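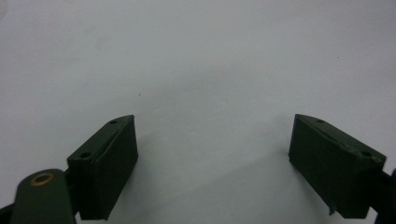

Fig. 1. Green pads, pale surface.

Mustivon Staple Price and Ration Records

Data card, fourth release

Summary

3795 records of staple food prices and ration deliveries in the districts of Rarnau, Camenzind and Bremach. Each record gives one item, at one market or distribution point, in one reporting week. The data were gathered by paid market monitors during the lean season, when household stocks are lowest and most families buy their grain. Fields are comma-separated, UTF-8, one header row.

Files

prices.csv – market prices for maize, sorghum, dried beans and cooking oil
rations.csv – deliveries logged at distribution points
sites.csv – site codes, district, site type
changes.txt – corrections since the previous release

Fields in prices.csv

site_id: code, joins to sites.csv
week: reporting week, counted from the start of the collection
item: maize, sorghum, beans, oil
price: local currency per kilogram, or per litre for oil
quote_count: number of traders asked, at most 4
road_open: yes, no, unknown
note: free text, often blank

Price is the median of the quotes taken at a site. Where traders sell by the tin or the bowl, the monitor weighed one measure and converted. Conversion weights are kept per site and were checked again in March. Prices are nominal and have not been adjusted for inflation.

Known gaps

Camenzind has no price records for the weeks when the bridge road was closed. These rows are absent, not zero. Do not fill them by interpolation if the purpose is to estimate access to food: the missing weeks are probably the worst ones, and a straight line between the two ends hides them.

Sorghum is under-reported in Bremach. Monitors there recorded it only when it was on open sale, so a blank may mean no stock or no visit. Check road_open before deciding which.
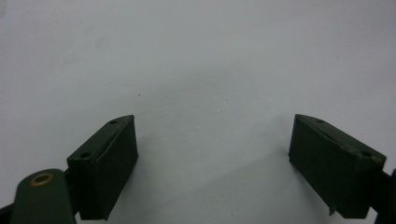
Baptiste Guérin asked whether ration deliveries should be read as food received by households. They should not. The rations file logs what arrived at the distribution point and was signed for. Losses between the point and the home, resale, and sharing with families not on the list are all outside the data. He also asked for household size; it was never collected.

Fields in rations.csv

site_id: as above
week: as above
item: grain, beans, oil, mixed
kg_received: weight on the delivery note
kg_planned: weight on the distribution plan, blank where no plan was shared
status: full, part, cancelled

Site coordinates are withheld. Populations are banded, and any site serving fewer than 1000 people is merged with its nearest neighbour in the same district. Monitor names have been removed. Around 60 notes were shortened where the wording could identify a trader.
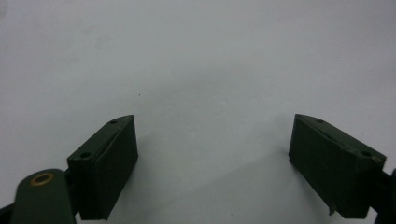 Photo: Thandeka Ngubane

Suitable uses

Comparing price movements between districts, tracking the gap between planned and received rations, and testing early warning thresholds. The set is too small and too uneven for national estimates, and it holds no nutrition measurements. It should not be used to classify a district as being in famine.

Loading

Read site_id as text. Several codes begin with a zero and most spreadsheet programs will drop it. Blank cells are missing values throughout – there is no numeric code for missing.

Corrections

Send the site_id, week and item, with the value you believe is right and where it comes from. Accepted changes are listed in changes.txt and go into the next release.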